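Tranau pusher arm: questions I keep getting

Is it a kit?
Nope, I put it together from scraps on the back bench at Kustley, our shared workshop. It ate 442 hours (I kept a log, don't judge me!).

Why a plain round finger and no jaws?
I wanted it to nudge things around, and a blunt stick is really hard to break. I've crashed mine plenty.
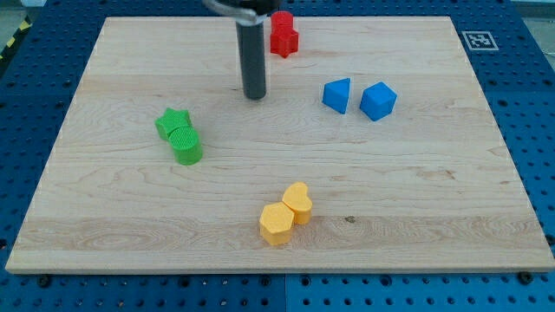

Blocks in color pairs on the maple board, finger just above the wood.

Can I use store-bought blocks?
Sure, as long as they don't tip over easily. Berenice Montes lent me a set and they slid just fine.

Do I need the square marker?
If you run my code, yes, and keep it flat on the table.

Where are the files?
On my downloads page, under Cuevas. Version two goes up in December, with a better clamp!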